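Wave flume notebook, Ivside lab
January 12, 2022

Back at the flume after the break, and the first thing I did was argue with the pump for most of the morning. It primes fine, then hiccups when the head tank gets near the top mark. I bled the line twice and it settled down, so we're calling that good for now (keep an ear out, though!).

The job this week is the culvert model for the Putivard road crossing. We want to know how much the debris rack pushes the water up on the upstream side when it clogs. The November runs were all done with a clean rack, and they looked lovely, and they told us next to nothing about a real flood with branches and trash in it. So this time I'm feeding in cut dowels and strips of plastic sheet and letting them pile up however they like.

Got through 11 runs before lunch got too late to ignore. Gauge 2 reads high again. I swapped its cable with gauge 4 and the offset stayed with the gauge, so it's the probe and I'll stop blaming the Meesuk logger. Anything from gauge 2 today gets a question mark next to it in the spreadsheet, please don't average it in.

Fun one was run 7 – the dowels bridged across the rack early, and everything after that rode up over the top and went straight into the barrel. I had been expecting a nice even mat. I'd like to repeat it with the longer dowels and see if the bridging comes back or if it was just luck.

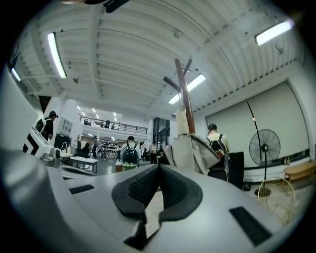 Page last changed: January 12, 2022, 4:52 pm

Files are on the shared drive under Stivora, same folder as before. The log from run 7 has 3,245 lines, and the useful part starts when the level first jumps, so skip ahead. Scale is in the header, and all depths are in model millimeters (I forgot to convert them, sorry).

Still to do: dry the probes, order more dowels, re-zero the point gauge before anybody touches the slope. I left the slope where it was for the last run.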